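Rust on short-handled tools over the wet season
Tool Care and Storage > Hand tools
Views 544 | Replies 7

claypan
I'm in Mackay and every wet season I lose ground on the same set of hand tools: trowels, forks, a couple of weeders, plus the kids' small ones. Rust starts at the ferrule and works down the tang. Blades are easy enough to clean up. The tang isn't, as the handle has to come off first.

Current routine is a rinse, a wipe with a rag, then a coat of Tiner on the steel. I leave the handles alone. The tools go back in an open tub on the covered side of the house. By March the Tiner film has gone tacky and there is orange under it.
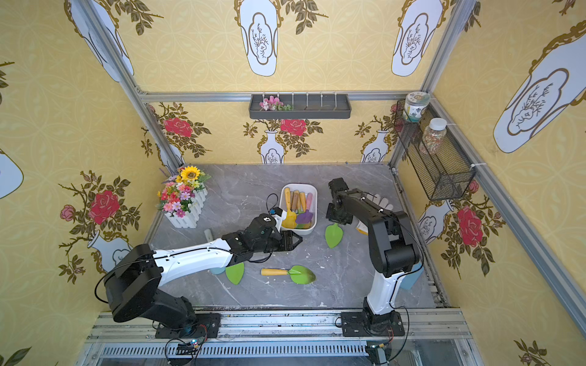
I've also tried a bucket of oiled sand. It keeps the blade faces bright and does nothing for the joint, which sits above the sand line. The sand needs replacing once soil gets into it, and it sticks to everything the kids touch afterwards.

Two questions. Is Tiner the wrong film for this humidity? And has anyone had success sealing the ferrule itself?

lowtide_shed
Tiner is a wax in solvent. It needs a dry surface and a dry hour to flash off. If you apply it straight after a rinse you are sealing water under it, and that would account for the orange. Dry the steel first. I stand mine in front of a fan overnight and coat them in the morning.

For the ferrule, run thin oil in from the handle end with the blade pointing up. Let gravity do the work. Once it has soaked in, wipe the outside and put a bead of wax around the gap.

tin_snips
Disagree on oil in the ferrule. On a timber handle it goes into the end grain, and the handle loosens. I've re-seated enough of them to stop doing it. Shellac in the joint, two coats, then wax over the top. Plastic handles are a different matter, there you can use what you like provided it doesn't craze the plastic.

I'd also drop the open tub. Any container with solid sides holds damp air at the bottom, where the blades are. Hang the tools or lay them flat with a gap between each.
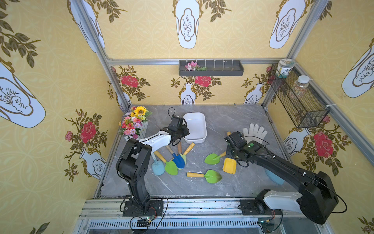
hexbolt
Laying them flat only helps if the surface drains or breathes. Mine were on a sealed bench and the underside of every blade rusted in a stripe. I put down a plastic mesh and the stripe stopped. Hanging is better if you have the wall.

claypan
No spare wall on that side, it's all louvres. I could bring them indoors.

I've ordered a tin of Lulalard to try in place of the Tiner. The label says lanolin base, no drying time, 50 mL does a full set. I'll coat half the tools with it and leave the other half on Tiner, everything dried the night before. The handles will get nothing for now. 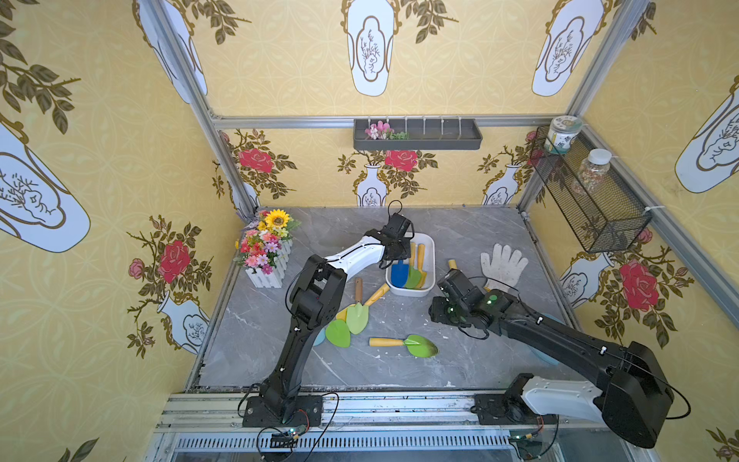

The mesh is a good idea and cheap, so that goes in as well. If the two halves are kept on the same mesh the comparison should be fair. I'll check in July.

lowtide_shed
Lanolin will outlast the wax up there. It does stay greasy, so expect it on hands and gloves. Wipe the blade back before the kids use it.

On the loose handles, I've had oiled ash handles stay tight for years. I suspect tin_snips is using too much, or a mineral oil that never cures. Raw linseed in a small amount swells the fibre slightly and then sets.

tin_snips
It was raw linseed. We may be working with different ferrules. Mine are pressed steel with no pin, so there is nothing holding them except friction. If yours are pinned I can see how you'd get away with it.

hexbolt
One more option is a lidded crate with desiccant. I use a 20 litre Clikby crate with a gasket lid and a bag of silica gel. The bag weighs 274 g dry and I put it on the kitchen scales now and then. When it has put on a tenth of that, it goes in a low oven. The tools have to go in dry or the bag is spent in a day.
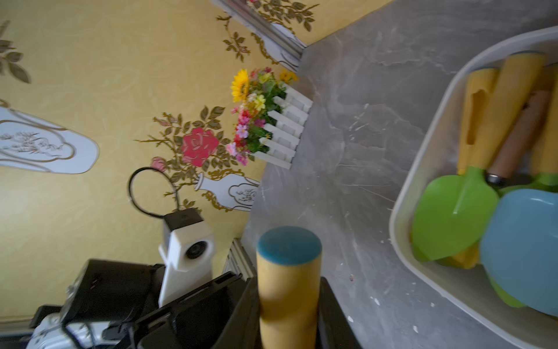 claypan
Does the gasket lid still seal after it has been left in the heat?

hexbolt
Mine has, but it lives under the house and gets no sun. The older lid I had on a verandah took a set at the corners and leaked. Clikby sell the gasket separately, and it presses in by hand. I'd check which channel width you have before ordering, there are two.

claypan
Thanks. I'll get one crate and put the pinned tools in it, and keep the rest on mesh for the Lulalard trial. Ferrules will be shellac on the timber handles, two coats, before any of it goes away.

3 people found this thread useful | Share (2) | Follow

Related threads
Removing a seized tang from a timber handle
Lanolin or wax on secateur springs
Regenerating silica gel in a gas oven
Raw or boiled linseed for outdoor handles
Cleaning clay off cotton gloves

Contact the moderators | Forum rules | Copyright the forum and its contributors | Back to top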